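Skomside two-rail test tube rack, orange
17 February – Kitport Laboratory Supplies, product desk

Splayed-foot plastic rack with two parallel top rails and a single row of round holes in each.

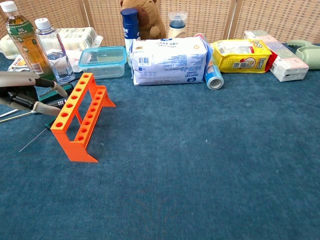 A reader at Grulix wrote in to ask whether the feet hold up on a bench that gets knocked, having had trouble with straight-sided racks tipping when only one rail was loaded. They hold well enough if both rails are filled evenly. With tubes on one side only, stability depends on tube length, and we would not load the long 3 ml pattern that way.

Construction
The rails are joined by flat vertical end panels, which run down into the angled feet. The body between the rails is open, so levels and sediment can be read from the side without lifting the tube. Spills pass straight through to the surface underneath. Use a drip tray if that matters.

Fit
The holes are small and intended for narrow tubes. Rimmed tubes hang from the rail by the rim. Rimless tubes need a collar, sold separately under the Carbone name in packs of 300. Conical centrifuge tubes of the larger sizes will not enter the holes and should not be forced – the plastic whitens at the edge of the hole and the grip is lost.

Cleaning
Hand wash in warm water with a neutral detergent. Rinse and stand upside down to drain. Not for autoclave use. Acetone and chlorinated solvents attack the surface; dilute bleach is acceptable for short contact, followed by a rinse. Bright colours fade a little under ultraviolet cabinets, with no effect on strength that we have measured.

Marking
Pencil and solvent-free labels adhere to the end panels. Permanent marker can be removed with alcohol, although a trace may remain in the moulding texture.

Ordering
Stock number 141. Supplied singly, assembled. Trade cartons by arrangement with Skomside, minimum 3 cartons. The Carbone collars are also available loose in a bulk box of 3000. Other rack colours are not held in stock at present and the lead time is quoted on request.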